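Lamora 3-shelf trolley review

I bought the Lamora trolley in March to replace a plastic tub tower that had finally split down one side. I wanted something that would hold sewing gear during the week and move to the laundry when we have people over. It has done both jobs for long enough now that I can say what's good and what isn't.

Assembly

Allow an hour. The trolley comes flat, with four uprights, 3 shelves, four castors and a bag of bolts. The Allen key supplied is soft and rounded off on the second shelf, so I used my own. The instructions show the uprights the wrong way round in step four. If the pre-drilled holes face outwards, turn them before you tighten anything. I didn't, and had to undo eight bolts.

The paint was chipped on one upright. Lamora sent a replacement without arguing, though it took a fortnight and the colour is slightly greyer than the rest.

Shelves and load

Each shelf is folded steel with a lip all the way round. The lip is the best thing about it — reels and jars stay put when you go over the join between carpet and tile. The top shelf carries my overlocker and doesn't sag. I wouldn't put a heavy machine up there and push it far, as the whole thing gets tippy. Keep the weight on the bottom.

The middle shelf is fixed. I'd have liked it 100 mm lower, because taller bottles won't fit underneath the top one. The Jiltix trolley a friend owns has adjustable shelves on clips, but it also rattles, and one of her clips has gone missing.

Inserts

Most people will want bins of some kind in it. Lamora sells wire baskets separately and I think they're overpriced. I tried the two-compartment style and prefer it to single tubs, as the divider stops everything sliding to one end. Measure inside the lip and take a few millimetres off, or you'll be scraping paint every time you lift one out.

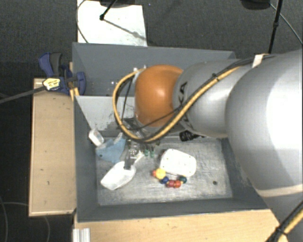 Grey two-compartment bin.

Castors

Two lock and two don't. The locks are stiff for the first few weeks and then fine. They roll well on tile and floorboards and badly on thick carpet. One started squeaking after a month and a bit of silicone spray fixed it. Thread and hair wind round the axles, so flip the trolley over every so often and pull it out with tweezers.

Compared with the others

Before buying I looked at the Tejada and the Gilteck as well. The Tejada has timber shelves and looks much nicer, but it has no lip and the finish marked when I put a damp cup on the one in the shop. The Gilteck is the sturdiest of the lot, with bigger wheels and a proper push handle. It's also too wide to go through our laundry door, so that ruled it out.

Verdict

Good trolley for a sewing room, craft corner or laundry. Solid enough, easy to wipe down, decent after-sales service. I'd take a star off for the instructions and the fixed middle shelf. I've since bought a second one in white for the garage, and the uprights were drawn the wrong way round in that booklet too.

Four out of five.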